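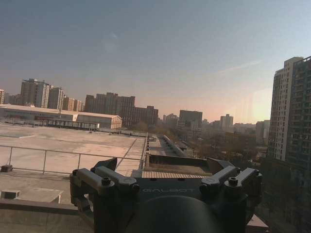 Flat roofs: questions we get at Trirosthorpe

Most of what people are told about flat roofs comes from someone selling a coating. We look after them for a living and have our doubts about a good deal of it. A flat concrete roof with faint seams and weathered patches, a thin metal guardrail across it and a low parapet at the edge is about as ordinary as roofs get, and it still collects more bad advice than any pitched one. These are the questions that reach our desk most often. Ilaria Farina and Stepan Lysenko wrote the answers.

My roof looks patchy. Does it need recoating?

Maybe. Color tells you very little. Concrete weathers unevenly and a blotchy roof can be perfectly sound. Ask whoever recommended the recoat what they tested. If the answer is that they had a look, get a second opinion.

What about the seams?

Seams are supposed to be there. Worry if one has opened, if the filler has gone hard and pulled away from one side, or if weeds are growing in it. Press the filler with a thumb. It should give a little.

Is a railing enough to let tenants go up?

No, and we're tired of being asked to say otherwise. A rail put there for maintenance crews may not meet the rules for general access. Check with your local building department before anyone carries a chair up.

Do I have to walk on the walkway?

Yes, if there is one. Every building has somebody who takes the short way across, usually in boots with grit in the soles. Keep off skylights completely, even the ones the brochure calls walkable. We have read those brochures.

How often should drains be cleared?

Twice a year is the usual line. If you have trees nearby, we'd say more. Ettore Galli does ours in November, once the leaves are down, and goes back after any big storm. Gratings need lifting. Sweeping over the top of them moves the dirt and leaves the clog where it was.

A salesman promised 20 years from one coat. Is that realistic?

Ask for it in writing, then read what voids it. On the last one we were shown, standing water voided it — on a flat roof.

Can I do the inspection myself?

A basic one, sure. Go up in daylight with a second person, stay well back from the edge, and take the same photos from the same spots each time. Leave parapet caps and anything electrical to a contractor.

What does a visit cost?

Our standard inspection is $812 for a single roof, written report included. Reports take 5 working days. Manuela Gentile handles bookings, and the phones are busiest on Monday.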